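How a Two-Armed Robot Gets Looked After

Kids' Science Pages > Machines > Robots at Work
2022-07-10

Some robots live in car factories and are as big as a truck. Others fit on a table. This page is about a table robot at the Nidero workshop. It has 2 arms, and the people who work there call it Hila.

Hila practices picking things up and putting them down. That sounds easy, because you do it all day long. For a robot it takes a lot of practice, and a machine that moves that much has to be checked often.

Where the robot works

An area built for one robot is called a cell. A cell has a work surface, a frame to hold everything steady, and often walls. The walls stop things from rolling away. Plain walls also help the robot's cameras, since there is less in the background to mix up with the things on the table.

The arms are fixed down at their bases. If a base could wiggle, even a little, the gripper at the other end would miss what it was reaching for. Try holding a pencil by the very end and shaking your hand a tiny bit. The tip moves much more than your fingers do.

What an arm is made of

A robot arm is a chain of links and joints. Links are the stiff parts, like the bones in your arm. Joints are the places that turn, like your shoulder and elbow. There is a motor in each joint. At the end is the gripper, which does the job of a hand.
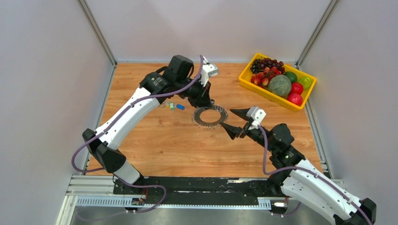 Hila's two grippers reach toward a black toothed ring. The purple cables follow the white parts of the arms.

Cables carry power and signals along the arm. They have to be long enough to let the arm stretch, but a cable with too much slack can catch on something. Getting this right is one of the fussiest parts of setting up a cell.

The morning check

Sihan Meng looks after Hila. She starts with the power off and a hand on each arm in turn, moving every joint slowly. A good joint feels smooth. A gritty or clicking joint gets a piece of tape and a note, and the robot stays off until it is fixed.

Next she follows each cable with her fingers from one end to the other. She is feeling for flat spots, cracks and loose plugs. After that she wipes the gripper fingers with a dry cloth. Dust makes them slippery.

Then everyone steps back and the power goes on. Hila moves to its home position, where it starts every job. Sihan checks that both arms have stopped in the right place. If one is off, she runs a program called Qiu that measures the mistake and corrects it. This is called calibration. It takes around 40 minutes.

When something breaks

Last October the left gripper began dropping things. Sihan first thought the motor was worn out. She took the gripper off and found a loose screw inside. She tightened it, put the gripper back, and ran the calibration again before Hila went back to work.

She wrote it all down in the repair book. The book had 72 pages filled at that point, and it is the first thing she opens when a new problem turns up.

Words to know

Calibration: checking a machine's measurements and correcting them.
Cell: the area set up for a robot to work in.
Gripper: the part of a robot arm that holds things.
Joint: a part of the arm that turns.
Link: a stiff part between joints.

Next page: How Robots See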